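6. Dobrar malhas sobre a cama

Esta secção aplica-se a camisolas, casacos de malha sem botões e tudo o que tenha punhos canelados. Para camisas, ver a secção 4. Para lençóis de elástico, ver a secção 9 e armar-se de paciência.

6.1 Antes de começar

Fazer a cama. O leitor pode saltar este passo, mas vai dobrar a malha em cima de um relevo de lençóis e depois escrever-nos a dizer que o retângulo saiu torto. A caixa de correio da Naltville recebe cartas dessas desde março e a Valquíria Bittencourt já tem resposta-tipo.

Encostar almofadas e rolos à cabeceira. Ficam bonitos e, sobretudo, ficam fora do caminho.

Colchas acolchoadas servem perfeitamente. O tecido agarra um pouco a malha e impede-a de fugir. As colchas de cetim fazem o contrário, com gosto.

6.2 Dobragem

1. Estender a peça de frente para baixo, com a gola virada para a cabeceira.

2. Alisar com a mão aberta, do centro para fora. Não puxar pelas pontas. A malha estica, lembra-se disso e vinga-se no inverno seguinte.

3. Dobrar um dos lados até ao meio das costas e deitar a manga ao longo do corpo, com o punho a apontar para a bainha.

4. Repetir do outro lado. As mangas podem sobrepor-se; não é preciso que se cumprimentem ao centro.

5. Em peças às riscas, acertar as riscas das duas bordas. Passo opcional para pessoas descontraídas e obrigatório para o Behrouz Rezaei, que reviu este capítulo.

6. Dobrar a bainha para cima, até um terço da altura, e depois outra vez até à gola.

7. Virar o conjunto e assentar com a palma da mão. Se aparecer uma prega alta ao centro, desfazer até ao passo 4. Carregar com mais força só a torna permanente.

Nota: as peças com mais de 400 gramas dobram-se apenas ao meio no passo 6. De outro modo obtém-se um cubo, e as gavetas Misudwood não foram pensadas para cubos.

Cuidado: não dobrar malha húmida. O cheiro chega antes da primavera.

Cuidado: gatos. Uma superfície lisa e macia de lã é, para efeitos práticos, um convite. Fechar a porta antes do passo 1.

6.3 Arrumação

Guardar com a dobra virada para a frente da gaveta, para que se possa tirar uma peça sem desmoronar as restantes. O divisor de gaveta (referência 419) vende-se à parte. Uma caixa de sapatos cortada faz o mesmo trabalho, embora a Starnbridge preferisse que não o escrevêssemos.

Malha amarelo-mostarda às riscas, sobre a colcha:

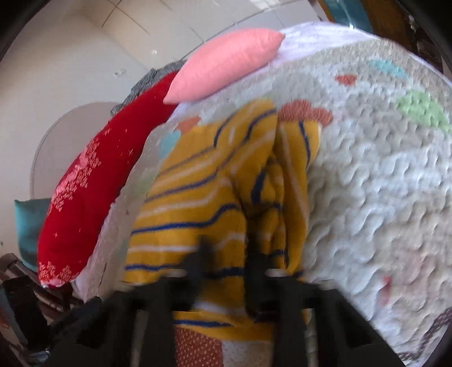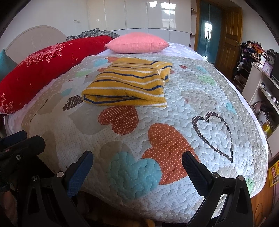
Posso pendurar as camisolas de malha em vez de as dobrar?

Os cabides deixam bicos nos ombros e o peso da própria lã vai alongando a peça. Se a gaveta estiver cheia, dobre a camisola ao meio na vertical e passe-a por cima da barra de um cabide de calças, com as mangas para o mesmo lado. Aguenta umas semanas. Depois disso, convém esvaziar a gaveta.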